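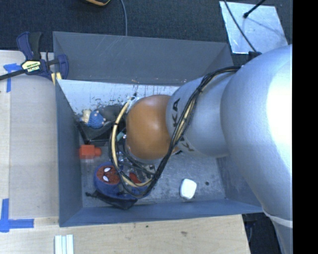 Which bin do we keep on the bench, the grey one with the slanting sides or the straight-sided Vendura?

The grey one, for now. It sits flat on the light wood top, it nests with the spares, and the scuffs it has picked up are only on the surface as far as I can tell.

Wednesday, morning

Went over the grey bin before doing anything else. Back wall has faint pale scratches up near the top edge and small light scuffs low down. Rubbed a thumbnail over the high ones and couldn't feel a groove. The low ones I could just about feel. The speckled, streaky marks below the back wall are the worst of it and I don't know how old they are. Benjie thinks some were there when the bins came over from Beltthorpe. I have no note from then, so I'm starting one now.

Measured inside at the floor, short way across: 387 mm. At the rim it is wider by 50 mm, 25 a side, so the slope is fairly gentle on a wall that tall. Wrote both on tape and stuck it to the underside. Weight on the parcel scale, nothing in it, 2,280 g. The Vendura is heavier but I forgot to write the number down and it has gone back upstairs with Surachet.

Washed the bin with warm water and a bit of washing-up liquid, soft cloth, no scourer. Glenys used the green pad on one of the spares in April and it went dull all over and now holds dust. Please leave the pads by the sink for the sink.

Streaks after washing: a few lighter, most the same. Tried a pencil rubber on one near the corner. It lifted some of the dark but left a shiny patch. Stopped there. Ruby-Lee suggests plain isopropyl on cotton, will try it on the dull spare first.

After tea

Slope versus straight. Wiremu prefers the Vendura for the boxed stuff and I see why, boxes go tight against the wall and stay upright. In the grey one a box against the side leans, and there is a wedge of wasted space behind it. Loose things are the other way round. They slide down off the slope and end up on the floor of the bin where you want them, and nothing small gets stuck standing up along the side. Most of what we put in is loose.

Nesting matters too. Spares stack inside each other under the bench. The Venduras don't nest at all and we had them in the corridor until Fikiler's delivery man fell over one.

Two things about nesting:
- wipe the grit out first. I think the high scratches come from grit caught between bins
- sheet of brown paper between each. Roll is on the hook behind the door

Bin position. It had crept towards the carpet side again, so I pushed it back and put masking tape on the wood at two corners. If the tape lifts, use new tape, don't stick over the old. It took me a while to get the gum off the table last time and there is still a tacky bit.

The carpet shows every crumb of packing foam, despite being dark. Hoovered. The bag is nearly full, spare bags in the Harawira cupboard, bottom shelf.

Half four

Isopropyl on the dull spare: no change to the colour, no cracking, smell gone in a few minutes. Used it on the bench bin afterwards. Took off two of the dark streaks and faded a third. The speckles are staying. I'm calling them wear.

Decision with Wiremu: grey on the bench, one Vendura kept back for boxed items, rest returned. Glenys is asking for a price on up to 18 more of the grey, same size. Check the floor width on whatever arrives against the 387 before taking the labels off, the last lot had two sizes mixed in.

Still to do: weigh the Vendura, swap the tacky tape, order cloths.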